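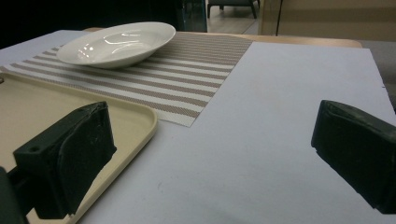 Steltley Health District Opens Four Rural Clinics for Mothers and Small Children

STELTLEY, Sunday, December 1, 2024 – The Steltley Health District announces the opening of four rural clinics for pregnant women, new mothers and children under the age of five. The clinics are in the villages of Neder and Prellari, in the valley of Calimlim and at the old bus station of Steltley. They will receive patients from Monday to Friday, and the first visit does not need an appointment.

Until now, families from Calimlim had to travel to the district hospital for every vaccination and every weight control of the child. Many of them lost a full day of work for this. With the new clinics, these services are given near to the home and are free of charge for all residents of the district.

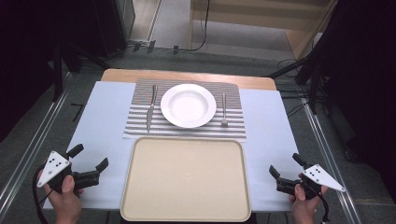

Each clinic has a nurse, a midwife and a nutrition adviser. A doctor from the hospital visits each clinic one day per week. In total the district has hired 16 new employees, and 10 of them come from the same villages where they will work.

"We have listened to the families during a long time, and they told us always the same thing: the hospital is good, but it is far," said Montserrat Olvera, director of primary care of the district. "Now the nurse will know the child by name, and the mother will know where to ask."

The clinic in Prellari began its work in July as a trial. In the first weeks 126 children were registered there. After this trial the opening hours were changed, and the clinic now stays open until seven in the evening on Tuesdays.
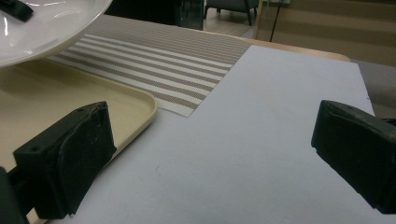
The nutrition advisers will also hold group talks on breastfeeding, first foods and low iron in the blood. "The advice must fit with what the family can buy in the village shop," said Jaqueline Ocampo, who coordinates the nutrition service.

Parents are asked to bring the vaccination card of the child and a proof of address. Families who do not have the card can receive a new one at the clinic on the same day.

Press contact: Communications Office, Steltley Health District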